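**Havdale gripper kit on an Akberg bench arm – after a few months in a repair shop**

Price as I bought it: $3,534 for the gripper, the wrist camera and the Notar software license. The arm was extra and I already had it.

I fix computers for a living in a small shop out in Ruawai, mostly desktops that offices hand down until they wheeze. I've wanted a machine to take over the boring half of my job for as long as I've had the job. So when Havdale finally put out a two-finger gripper that small shops could buy without signing up for a whole assembly line, I went for it, and I've had it on the bench since December.

The question people ask me at the counter is always the same one: can it do the work yet? Usually they mean can it do *their* work, like the dishes. I'll get to the dishes.

## Setup

The gripper bolts to the Akberg with four screws and took me an afternoon, most of which went to a cable that was just long enough to look right and just short enough to snag every time the wrist turned. I ended up buying an extension. Havdale should put a longer one in the box, come on.

The Notar software is better than I feared. You can drive the arm by hand with the controller, you can record yourself doing a job and have it try the same job, or you can mix the two. I mix. I've never gotten all the way to pressing a button and walking off to make coffee, and I'd be nervous about a customer's machine if I did. The screen layout is ugly and the menus are full of words I had to look up, but it hasn't crashed on me once, and I can't say that about my invoicing program.

Calibration is the part I dread. Every morning you touch the fingertips to a little block, wait, touch again, wait. Skip it and the arm will be off by the width of a fingernail, and inside a computer a fingernail is the difference between a fine day and a very expensive one.

## What I tried it on

**Screws.** Meh. Finding them is fine. Getting them out needs a driver attachment that I don't own and Havdale doesn't sell yet. It'll carry a loose screw to the tray if the screw is standing up, and if it's lying on its side you can go ahead and do it yourself.

**Memory sticks.** Pulling them is decent once the latches are open. Pushing them in is where I lose patience. You need a firm shove with even pressure at both ends, and the gripper wants to push in one spot. I've gone back to my thumbs for that.

**Cables.** No. Just no! Anything floppy is hopeless. A bundle of power cables never sits in the same place twice, and the arm will nose around in it like a dog in a hedge. I tie everything back before I let it into a case now, and even then I keep a hand near the stop button.

**Processors.** This was the one I bought it for, and the one I've spent the most evenings on. Swapping a chip is a lot of small moves in a row: get the lever free, raise the load plate, lift the chip, set the other one down square, close up again. I do it without thinking. The robot has to be taught every bit of it, and a recording made on one board is close to useless on a different board with the socket turned another way.

I did a proper run of it with junk chips on an old board, 20 tries, same chip, same socket, nothing moved between tries. It seated the chip cleanly in 15 of them. The rest were a mixed bag – a couple of times it let go a hair early, once it came in crooked and I stopped it, and the others I'd call "in, but I wouldn't close the plate on that." A good try took 90 seconds from picking the chip up off the mat. I can do it in less than ten, talking on the phone.

Now, 15 out of 20 sounds pretty good until you remember what a socket with bent pins costs, and that the customer is going to want to know how it happened. I wouldn't hire a person with that score. But I also remember what these things were like a few years ago, when they couldn't have found the socket with a map, and I was grinning like a kid the first time it went in.

## The gripper itself

The build is solid. It's all dark metal plates and links with ordinary hex screws, so you can take it apart with keys you already have, which I did in the first week because I'm like that. No play in the joints so far. The narrow fingers are the best thing about it: they get down between capacitors and slots where a fat gripper would just park on top of everything and give up.

What they don't have is much feel. The software shows a grip force number and you can set a limit, and that's fine for a chip, which is stiff and flat and polite. It tells you nothing about whether the lever has popped loose from its hook or is just bending. I can feel that in my fingers before I see it. With the Havdale I'm going by the camera picture, and the fingers themselves block a good part of the view right when I want it most.

The camera is good in bright light and lousy with glare. Shiny heat spreaders are the worst! I hung a bit of baking parchment over my bench lamp and that helped more than anything in the Notar settings.

It's also bulky from the wrist up. The fingers fit, and then the body behind them wants to lean on the edge of the case. Lay the case flat on its side, take off everything that comes off, and come in from the open side. In a small case I don't even try.

## So, the dishes

I did have a go. I took it home over a long weekend (my back has opinions about that arm) and set it up on the kitchen counter with some mugs and a dish towel. It moved mugs from the rack to a shelf, slowly, and only if the handles faced the way they did when I recorded it. The towel it picked up by one corner and held in the air, very proud of itself, and that was as far as laundry got.

I think that's the fair picture of where these machines are. Hard things that stay put, in a spot you've measured, with someone watching: they're getting there, and faster than I expected. Soft things, wet things, things somebody else moved: not this year. A kitchen is harder than a circuit board, whatever the prices of the two would make you think.

In the shop it does earn a little of its keep. I let it sort pulled chips into trays while I'm on something else, and it's good at that, patient in a way I'm not. If it drops one it's a dead chip anyway.

## Would I buy it again?

For the shop, maybe. If you work on the same model of machine all day long, then yes, look into it, the recordings would pay off. If every box that comes through your door is different, like mine, you'll spend more time teaching than fixing. For the house, save your money and buy a nicer dishwasher.

Good: slim fingers, sturdy, fixable with normal tools, software that stays up.

Bad: short cable, the morning calibration, blocked camera view, no real sense of touch, no driver attachment.

Three and a half stars. I'd go to four if Havdale ships the driver and puts a second camera off to the side – they say both are on the list, and I've asked twice now.

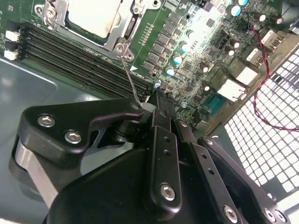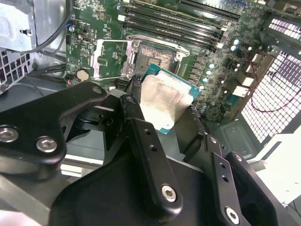
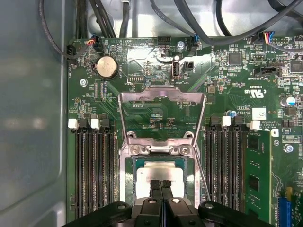
*Wrist camera views. First: fingertips down at the end of the socket lever. Second: chip in the grip, socket open. Third: chip in the socket, load plate up.*

One more thing for anyone ordering: the Notar license is tied to the controller and not to your account, so if you're buying used, get the controller in the deal or you'll be paying for the software all over again.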